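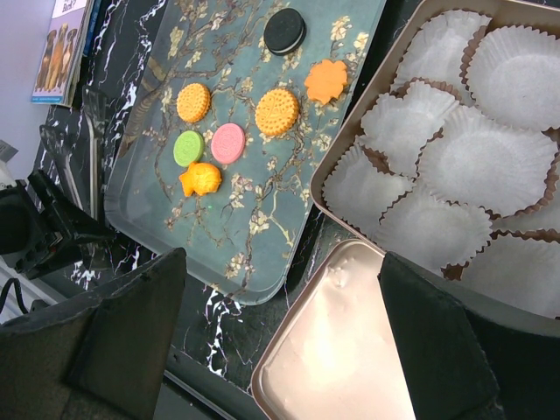
Patterned tray with assorted cookies

Zarmont N9 Hardware Wallet

Product no. 478-N
Manufacturer: Nitden
Availability: ships from September

The N9 stores private keys offline and signs transactions on the device. Keys are generated on first start and are never sent to the host computer. The wallet connects by USB-C and has no wireless radio.

Supported assets
Bitcoin, Ether, Litecoin and 194 further tokens. Tokens not on the list can be received at a compatible address but will not show a balance in the Umali desktop app.

Specifications
Screen: monochrome, 9 lines of text
Backup: 20-word recovery phrase, Nitden format
PIN: four to eight digits
Battery: none, powered from host
Case: anodized aluminum
Cable: included

Firmware
Units ship with the Movach bootloader locked. Updates are signed and must be confirmed on the device with both buttons held. Downgrades are not possible. A full update takes nearly 20 minutes on older USB ports; do not unplug the wallet while the progress bar is showing.

Recovery
After eight wrong PIN entries the device erases itself. Funds can be restored on any N-series unit using the recovery phrase. Nitden keeps no copy of the phrase and cannot reissue it. The phrase is not compatible with wallets from other makers.

Returns
Sealed units only. Opened units are handled under warranty.

Technical contact: Arnaldo Gouveia, Hardware Support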